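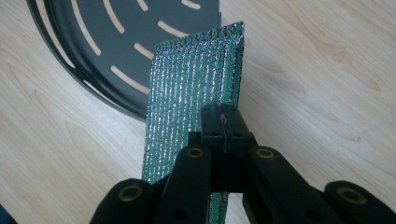 Savvas Giannakopoulos
Member, Storage and Small Repairs

Home Topics Members Sign in
Search Colness Help
2 min read

Slotted corner shelf: fixing it, and stopping small parts going through

I have a dark grey quarter-circle corner shelf, sold as the Rumlow, 248 mm along each straight side. The straight sides have raised lips. The surface is cut with curved slots, which suits a shower but I want it above my workbench for small items such as the green piece in the photo.

Do the lips go against the wall, and do I need to line the shelf? The wall is painted plaster. The load will be 348 g at most.

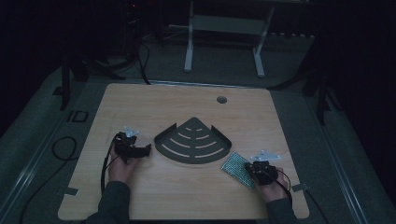

Shelf on the bench, point facing away, green piece to the right.

Enikő Boros
Posts: 2167

Yes, the straight sides go into the corner and the curved edge faces the room. Check the corner with a square first. If it is out, pack one side - do not force the shelf in to close the gap.

I would not use adhesive pads on painted plaster. The load is small, but the pad only holds as well as the paint does. Use screws and wall plugs if your version has fixing holes. If it has none, put up a pair of small brackets and rest the shelf on them.

For the lining, make a paper template of the curve and cut thin rubber matting to it. Anything laid flat across several slots will probably stay put, but screws and washers will not. A shallow tray does the same job and lifts out for cleaning.

Fusa

Had one up with pads since November, no trouble, but it's on tiles. I used a bit of old drawer liner. It curls at the front, so tape it.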